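The hotel that wants to sell you less

By Liv Ljungberg
Jun 30, 2019

The card on my pillow at the Flukotel in Maludthorpe congratulates me on saving the planet. I have been in the room for six minutes. All I have done so far is hang up my coat.

What the card means is that nobody will be coming in to clean. Guests who want their bed made must ring down before 6pm the night before, and guests who want fresh towels must carry the old ones to reception themselves. In return, the company says, I am part of "a lighter way to stay". The room costs the same as it did last year, when somebody came in every morning and did all of it for me.

Hotels have been asking us to reuse our towels for decades, and most of us have gone along with it. It seemed a fair request. But the card has grown. It started on the towel rail, moved to the bed, and has now taken over the whole room. The small soaps have gone. The kettle is in a cupboard on the landing, shared between 13 rooms. The biscuits, which I am not too proud to say I miss, were withdrawn in December.

Kjell Magnusson, who runs the chain's three northern hotels, met me in the breakfast room and was charming about all of it. Guests love the new approach, he told me. I asked how he knew. There had been a survey, he said, and 800 guests had filled it in. I asked to see the questions. He sent me one of them by email a week later: "Do you agree that caring for the environment is important?"

I agree too. I would still like to know what it has to do with the kettle.

The savings are real enough, though the company is shy about where they end up. Magnusson would not tell me what the hotel used to spend on laundry or what it spends now. He would not say whether the water bill had fallen. He did say that the housekeeping team had been "reshaped", and when I asked what shape it was now, he looked at his phone.
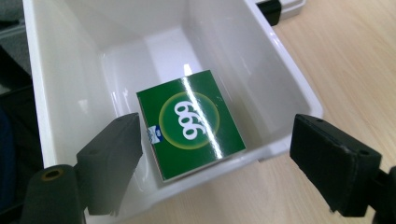

Does skipping the daily clean help the environment?

It helps a little, mostly through less hot water and less detergent, but how much depends on how the hotel does its washing, and few chains publish figures that would let a guest check.

Märta Holmgren cleaned rooms in Maludthorpe for 17 years, the last six of them at the Flukotel. She left in the spring, when her hours were cut to the point where the bus fare stopped making sense. She laughed when I read her the card.

"A room that's been left four days takes twice as long," she said. "You've got four days of hair in the shower. You've got toothpaste that's gone hard. But they still give you the same minutes for it."

To get through it, she said, she used stronger sprays than she ever needed when the rooms were done daily. I put this to Magnusson, who replied that all products used by the company met the required standard. I had not asked whether they did.

The idea came from outside. Fluklow, a consulting firm with an office above a shoe shop, sells what it calls stay design to small hotel groups. Its director, Ashraf El Idrissi, is open about the order in which things happen. A hotel comes to him wanting to spend less. He works out what guests will put up with. Then somebody writes the card.

"People will accept nearly anything if you thank them for it first," he said. I liked him more than I expected to.

There are other ways of going about it. At the Wikström, a family hotel on the far side of the harbour, Áine Daly offers guests money off their bill for each day they turn down a clean. It isn't much, enough for a coffee and a bun downstairs, and she suspects most of it is spent on precisely that. Her cleaners are paid for the full shift whatever guests choose, and spend the spare time on windows, mattresses and the jobs that used to wait until winter.

Daly doesn't call it green. I asked her why not, given that everyone else does, and she said she had never measured it and didn't fancy being asked.

I went back to the Flukotel and rang down for a clean at ten to six. The line was engaged. When I got through, it was four minutes past, and the young man on the desk was very sorry. He thanked me for my choice.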